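Workshop > Notebook > Jewelry repair and restringing

May, entry by Bohumila Kadlec
Read by: Matúš Štefanec

Started on the mixed lot from Uvuncombe this morning. It is the last of the spring intake and the least sorted, so I did the sorting at home in the spare bedroom, where the light is better before ten. Pieces go in the red Ace box with the white insert until they have a ticket. Matúš, please don't move anything out of that box without writing it here first. We lost half a day over the Volance earrings.

Garnet-like beads, small, dark red, multi-wrap. Not tested yet, so the ticket says "red bead" and nothing more. Keep it coiled when handling. If it turns out to be on memory wire I will leave it alone. If it is on thread I want to redo the whole length, and we have 2 spools of the fine nylon left, which should cover it.

Ring with the orange stone in the openwork cage. I put it on top of the red coil for now, but it needs its own bag. I'd like to see it under the loupe before anyone puts it in the ultrasonic. Warm water and a soft brush only.
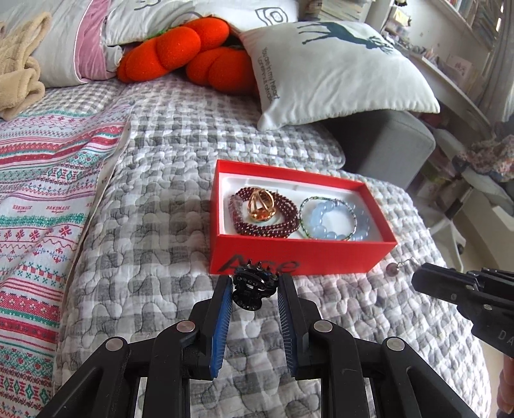 Light blue bracelet, large translucent beads. The thin one with the tiny green and silver beads is looped over it and I have left them together. The Narkham list has them as one item, which I think is a mistake. They should be two tickets. Will ask when I send the next batch of questions.

Pendant with the mauve bead, short silver chain: not on the list at all. Logged as extra, number 104. It stays out of the box until someone confirms it belongs to this lot.

The black claw clip is not jewelry and gets no ticket. Return it with the lot anyway.

Supplies: ordered 400 crimp covers from Zinchenko, the small size. Also need zip bags, the ones with the white write-on strip. The felt-tip rubs off the plain ones.

To do
- stone test on the red beads
- loupe on the ring, check inside the cage for old glue
- split the blue and green ticket
- 6 clasps still to match from the previous lot (Matúš)

Picked up again at 3:15 pm. Wrote the tickets for the blue and the green separately in pencil. No answer on the pendant. Stopped there.

Workshop notebook, internal copy. Corrections to Bohumila Kadlec. Back to top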